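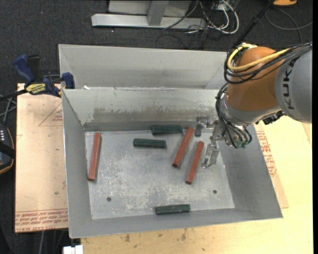 The Ticket Is Not the Reading

Opinion
Feb 24, 2020

The Urketley Library Trust put 87 seats on sale in January for its evening with the novelist Naledi Maluleke. They were gone before lunch. The waiting list closed the same afternoon, and the Trust has since announced that the event will be treated as a model for the rest of its season: one well-known writer, one interviewer, one ticket price, with a hardcover of the new book included in that price.

I think the model is a mistake, and I want to set out why in practical terms. I have no complaint about Maluleke. Her third novel, Drakorari, is a careful book about a surveyor who returns to a river town to correct a map, and it deserves the readers it has found. My objection is to the format and to what the format pays for.

Start with the price structure. A bundled ticket combines two purchases, the seat and the book. For a person who has not read the book this is convenient. For a person who has read it, the bundle is a surcharge on attendance. Those who bought Drakorari in its first weeks from Le Roux, the shop on the canal side, now pay for a second copy in order to hear the author discuss the first one. The most committed readers carry the highest cost per hour of conversation. A sensible pricing scheme would run the other way, or at least offer a seat-only ticket, as the Trust did until last year.

The bundle also moves the sale from the shop to the venue. When a reading is unbundled, the bookseller sets up a table, orders a mixed stock and takes the risk. Backlist titles sell at that table. Someone who comes for the new novel goes home with the early stories, which are out of print in hardcover and hard to find without a person pointing at them. Under the bundle a single title is ordered in a single quantity, and the table is a collection point. Le Roux supplies the copies at a reduced margin and sells almost nothing else that night.

Next, the running order. The Trust's published schedule gives the interviewer the first half of the evening, the audience a short question period, and the signing line whatever is left. Reading aloud is listed at five minutes. I would ask anyone who plans these events to look at that figure again. A novel is made of sentences, and the author is the one person in the building who knows at what speed they were meant to go. Five minutes is enough for a page and a half. It isn't enough to get through a scene, and the listener hears a sample of tone and then returns to questions about where the idea came from.

Interviews with novelists have settled into a fixed pattern. The questions concern research, daily habits, the length of time between books and the possibility of a film. The answers are by now well practiced, and most of them are available in print. A long reading contains material that can't be had elsewhere: the stress placed on a line of dialogue, the pause before a change of subject, the passages the author chooses to skip. I heard Maluleke read the whole of the ferry chapter at Samdale when her second novel came out. She read it flat and rather fast, and I had taken it for a comic chapter until then. I have not read it the same way since.

Charmaine Sithole, who schedules the Samdale readings, has kept to a plain arrangement for nine years. Two writers appear, one established and one with a first book. Each reads for half an hour. There is a break, and then questions from the floor without an interviewer. Admission is paid at the door and no book is attached to it. The room is seldom full. It is also seldom empty, and the writer with the first book gets the same chair and the same microphone as the other one.

The usual reply is that full rooms pay for the thin ones. I accept that this can be true. It depends on the thin ones remaining on the calendar. Urketley's printed program for last season listed seven evenings shared between established and new writers. The program now in circulation lists none. The surplus from the larger events may be going to useful work, such as the roof or the children's collection, but it can't be defended as a subsidy for readings that have been dropped.

A second reply is that audiences want the interview. Perhaps they do. A sold-out list is weak evidence either way, as it measures interest in a name and a date. The buyers were not offered a choice of formats. If the Trust wants to know, it could run the same author twice, once in conversation and once reading, at the same price, and compare the two.

My proposal is modest. Restore the seat-only ticket. Let the bookseller choose the stock and keep the ordinary margin. Give the author at least half an hour of uninterrupted reading and shorten the interview to make room for it. Put a newer writer on first at every second event, and print that name in the same type size on the poster. None of these changes requires a larger hall or a smaller star.

The Maluleke evening will go ahead as planned, and I have a seat. I will also have two copies of Drakorari. The spare is going to the Samdale exchange shelf, in good condition, with the ticket stub left in at the ferry crossing.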